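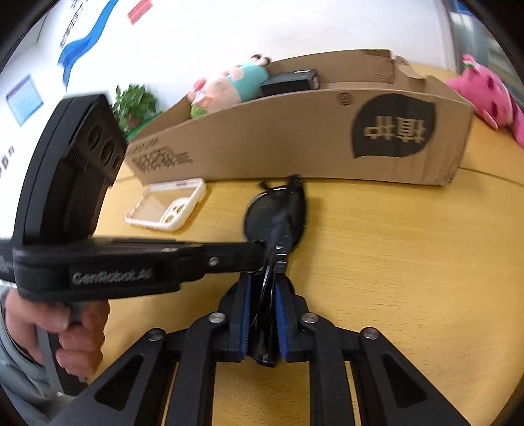

The **Rendale hand gripper** is a hand-held, two-finger tool used in pairs at the Sutier workshop to record picking and sorting tasks for later use in robot training. An operator holds one gripper in each hand and works at a table set with ordinary household goods. The grippers have black fingers with ridged blue pads on their inner faces, and thin items such as a folded pair of sunglasses are held upright between the pads. The linkage behind the fingers is made of angled arms joined at bolted pivots. Most routine care concerns the pads, the pivots and the camera module.

## Setup

A station consists of a table, an open box and a changing set of objects. Soft toys, phone cases and small boxes are common choices. The operator closes both grippers fully before each session so that the software can store the zero position. The camera is then started and left to run for 2 minutes before recording begins. Loose sleeves are pushed back from the handle.

Item sets are drawn up by Areti Tzavaras, who runs the station. Glossy and dark objects were added to the list in January after the first sets were found to be too easy.

## Maintenance

Pads are wiped with a damp cloth at the end of each day and replaced after around 300 hours of use, or earlier if the ridges have worn flat. The two pads on a gripper are always changed together. Old pads are peeled off from the tip, and the bare finger is cleaned with alcohol. New pads are pressed on and left for 30 minutes before the gripper is used.

The pivot bolts are checked weekly. A bolt that is too tight makes the fingers slow to open, while a loose one lets the tips cross. The workshop's written procedure, by Mirela Coutinho, calls for tightening in 3 passes and working the fingers by hand after each pass. Threadlocker is applied only on the last pass. The linkage is not oiled, as oil collects lint from plush items.

Camera lenses are cleaned with a dry lens cloth. The vent is brushed out and never blown with compressed air.

## Common faults

* **Slipping:** usually dust or skin oil on the pads.
* **Tips out of line:** a loose pivot bolt or a pad fitted at an angle.
* **Zero drift:** the gripper was not fully closed at startup. The reading is taken again.
* **Blurred video:** a fingerprint on a lens.

Grippers with a bent arm are sent to the Falcão repair bench, where the whole linkage is replaced.

## See also

* Hedetach quick-release pad
* Parallel gripper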